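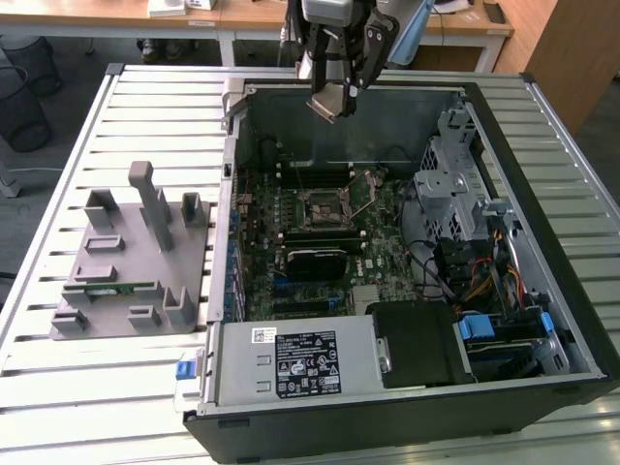
Slide 1. Dell tower on its side, two-finger gripper, no cooler.

Hello, Dovport. I'm Valentin Manole, and I take computers apart very slowly. (Pause. Somebody may laugh.)
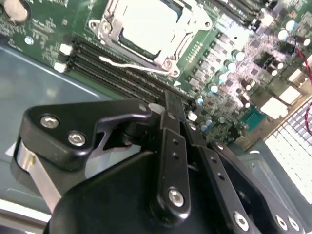 Notes p. 13

Linkage fingers over the socket. Point out the RAM latches – fingertip width matters here. The Dierckx pair is 15 mm wide, the Rivora pair 34. Guess which one I ordered first. 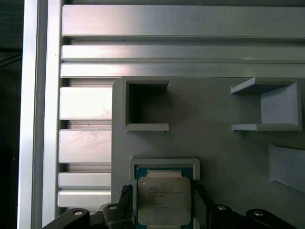

Birkmont Gripper Club, Bench Group

CPU in its tray, a finger on each side. Talk about pad texture, then grip force. Skip the controller slide if we're late. We'll be late.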